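Forty Dollars to Be Looked At

I skipped the Merrick documentary prize this year, and I've been asked why often enough that I may as well write it down.

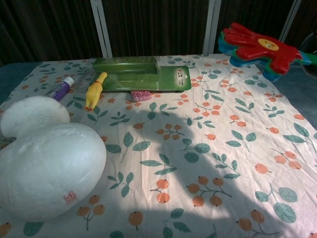
Hamish Faulkner wrote in to say I was being a snob about it, that every serious documentary photographer pays to enter things, and that if I'd been picked last time I would be telling everyone how fair the judging was. Fair point on the last bit. I probably would.

But let me go through the numbers, which Merrick publishes themselves. Last year there were 2,469 entries. The fee was $40 for a series of up to ten pictures. Multiply that out and you get $98,760. The winner got a check for five thousand and a week in a gallery in Tandham, and 20 finalists got their names on a web page and one picture each in the group show. Finalists paid for their own prints. I know this because I was sent the email about paper sizes before I was sent the one saying I hadn't made it, so for one afternoon I thought I had.

I'm sure there are costs. Judges get paid (do they? the page says "honored to donate their time"), galleries charge rent, and websites don't run on air. I asked what the rest goes to and got a very friendly reply about "supporting visual storytelling in all its forms." I wrote back asking which forms. That was in December and I'm still waiting.

What bothers me more is what the fee does to the pictures. Look at the winners going back six or seven years and you start to see the same photograph. A person at a window, half in shadow. Somebody's hands. A kid looking straight at the lens with a blank wall behind. Some of them are very good! The woman on the ferry from a few years back is still one of my favorite portraits of anyone. But people who pay to enter study what won, and then they go out and make it again in another country, and the judges, who have a few seconds for each series, recognize it as the kind of thing that wins.

I did it too. My entry was the laundromat series, which I'd worked on for two winters. The version I liked had a lot of dull pictures in it, people folding, people arguing over a dryer, the man who came in to do his crosswords and never washed a thing. The version I sent in was ten faces by a window. I cut the crossword man. I still feel bad about that.

Then there are the extras. For $240 you could add a "portfolio conversation," twenty minutes on a video call with one of the reviewers. A friend bought one. She was told her color was strong, that her edit was loose, and that she should think about what she was trying to say. You could tell that to any photographer alive. She came away pleased, though, and says it got her working again, so who am I to argue with that. I only wonder if a walk with another photographer and a box of prints would have done the same for the price of lunch.

Hamish's other argument is exposure. Editors look at these lists, he says. Maybe. I emailed four of the people from the finalists page to ask if any work had come from it. Three answered. One had been offered a licensing deal by an outfit called Jesteck that wanted her pictures for nothing "in perpetuity." One had been invited to enter another contest, the Veneck, at a discount. The third said no, nothing, but that his mother had driven down to see the show and that was worth it to him. Four emails isn't a study and I'm not going to pretend it is.

I don't think Merrick is a scam. I think it's a business, and it would be easier to take if it said so. Print the accounts. Say how long each entry gets looked at, and by whom. Pay for the finalists' prints, for heaven's sake – that one can't cost much.

In the meantime the forty bucks went on film. The laundromat pictures are going up in the laundromat, above the folding tables, if the owner doesn't change her mind. She wants to know if people will steal them. I said I didn't think so, and she gave me a look.

The crossword man is going back in, second from the left.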